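Lista: roupa-e-texteis
Assunto: Re: [roupa-e-texteis] Dobragem de equipamentos com vivo lateral
De: Rakiya Obi
Para: roupa-e-texteis
Data: 16 de julho de 2026

Musa, respondo por pontos, com a tua mensagem citada onde interessa. Cortei o resto.

Musa Haruna escreveu:

> Tenho 39 conjuntos da Kitier para arrumar antes do início dos treinos,
> camisola e calção, malha de poliéster, risca contrastante na costura
> lateral. Dobrados pelo método habitual (terço, terço, meio) ficam
> com larguras diferentes e a pilha inclina para um dos lados ao fim
> de poucas peças. Alguém tem um procedimento estável para isto?
> E já agora: dobram em cima de quê? A minha mesa é de tampo liso e a
> malha escorrega.

1. A inclinação da pilha

A causa mais provável é a risca. Uma risca aplicada (fita cosida por cima da malha) acrescenta uma camada de tecido e duas linhas de pesponto. Se todas as peças são dobradas com a risca do mesmo lado, a sobre-espessura acumula-se sempre no mesmo bordo. Numa pilha de quatro não se nota. A partir daí nota-se, e a malha de poliéster, que tem pouco atrito, começa a deslizar.

Convém verificar primeiro se a risca é aplicada, tricotada ou estampada. Vira a peça do avesso: se houver pesponto a toda a altura, é aplicada. Se for tricotada ou estampada, a sobre-espessura é quase nula e a causa será outra, em geral o cós.

Sendo aplicada, há duas soluções:

a) alternar o sentido das peças na pilha, uma com a risca à esquerda, a seguinte à direita;

b) levar a risca para o interior da dobra.

Uso a primeira. A segunda dá pilhas mais direitas, mas esconde a única marca que permite distinguir os modelos sem desdobrar, e quem vai buscar a peça acaba por abrir três para encontrar uma.

2. Sequência para o calção

Parto do princípio de que o calção tem cós elástico e forro interior.

- Puxar o forro para baixo pelas duas pernas até ficar sem rugas. Um forro enrolado na virilha dá um volume que nenhuma dobra corrige.
- Assentar o calção com a frente para cima e sobrepor uma perna à outra pela costura central. As duas costuras laterais devem coincidir.
- O gancho fica saliente em triângulo. Dobrar esse triângulo para dentro, até obter um bordo direito paralelo à risca.
- Dobrar uma vez na vertical, da bainha para o cós. O cós fica por baixo.
- Passar a mão aberta do centro para os bordos, sem esticar.

O resultado é um retângulo com a risca ao longo de um dos lados compridos ou curtos, conforme a proporção do modelo. O bordo de cima fica quase sempre ligeiramente franzido por causa do elástico. Não vale a pena insistir. Se uma ponta de tecido sair do canto, mete-se para dentro com dois dedos depois de a peça estar na pilha, quando já tem peso por cima.

3. Sequência para a camisola

Frente para baixo. Mangas para trás, alinhadas com a costura do ombro. Lado esquerdo ao centro, lado direito ao centro, e depois em três a partir da bainha. A largura final é definida nos dois primeiros movimentos e convém que iguale a do calção dobrado, porque os conjuntos são guardados juntos. Para isto corto um cartão rígido com a largura pretendida e dobro contra ele. A Halima Akpan faz a olho e as dela saem mais regulares do que as minhas com cartão, por isso o cartão é facultativo.

Emblemas termocolados: nunca fazer coincidir uma dobra com o emblema. A película vinca e, depois de vincada, começa a levantar pelo vinco. Nos modelos em que o emblema fica a meio da perna do calção, faço a dobra vertical em dois quintos em vez de metade.

4. A superfície

Musa Haruna escreveu:

> Experimentei pôr uma toalha na mesa, mas a toalha vem atrás da roupa.

A toalha turca não serve, o laço prende na malha. Com tampo liso, a alternativa é uma manta de lã fina ou um lençol de flanela, presos por baixo nos quatro cantos.

A alternativa sem material nenhum é dobrar no sofá. Sei que o Haris Zupan é contra, e já lá vou, mas um assento estofado em tecido de trama visível tem atrito suficiente para segurar o poliéster e não tem laço que o prenda. Requisitos: assento largo, razoavelmente firme, sem botões nem costuras a meio. As almofadas soltas saem do assento antes de começar.
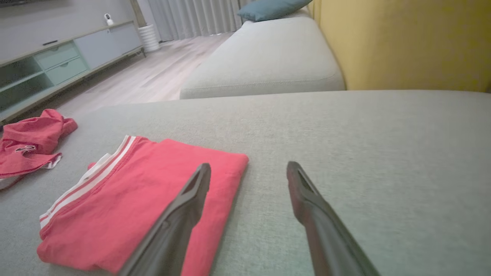 Trabalho sempre com a mesma disposição: peças por dobrar à esquerda, peça dobrada imediatamente ao lado, zona livre à direita para abrir a seguinte. Quem for canhoto inverte. O que não resulta é ter o monte por dobrar do outro lado da zona de trabalho, porque cada peça passa por cima das já dobradas e arrasta-lhes as pontas.

A objeção do Haris, na discussão do ano passado, era a altura. Tem razão em parte. Um assento de sofá obriga a trabalhar dobrado ou de joelhos, e 39 conjuntos são 78 peças. Não as faria de seguida. Para uma carga de máquina, sentada na ponta do assento, não me incomoda. Para a quantidade que referes, eu usaria a mesa com a flanela e deixaria o sofá para a roupa da semana.

A outra objeção era o cotão. Um estofo escuro larga fibra visível em peças claras e um estofo claro mostra tudo o que a peça vermelha largar se ainda estiver húmida. Portanto: só roupa bem seca, e aspirar o assento antes. A malha vermelha nova, nas primeiras lavagens, não vai para cima de tecido claro em circunstância nenhuma. Fica o aviso, que me custou uma capa de assento.

5. Armazenamento

Experimentei as caixas Oyewole e as Bevel. As Oyewole são mais fundas e levam a pilha deitada; as Bevel obrigam a pôr as peças na vertical, de bordo para cima. Na vertical o problema da inclinação desaparece, e a risca fica à vista se for esse o bordo que se vira para cima. Se ainda não compraste nada, sugiro a vertical. A largura interior da minha Bevel é de 40 cm, o que dá duas filas com o cartão cortado a 19 cm e folga para meter a mão.

Não comprimir. A malha recupera, os emblemas não.

6. Pergunta da Noreen

A Noreen Ó Flaithearta perguntou-me, fora da lista, se isto se aplica aos fatos de treino da Uvodia. Só em parte. O casaco tem fecho de correr a todo o comprimento e o fecho comporta-se como a risca, mas pior, porque não dobra na transversal sem marcar. Fechar até cima, dobrar as frentes para trás e enrolar da bainha para a gola. As calças seguem a sequência do ponto 2, com mais uma dobra.

Musa, se puderes, confirma o tipo de risca antes de começares. Se for estampada, o ponto 1 não se aplica e gostava de saber como se comporta a pilha. Diz também se os calções trazem cordão: com cordão, o nó vai para dentro do cós antes da primeira dobra.

Rakiya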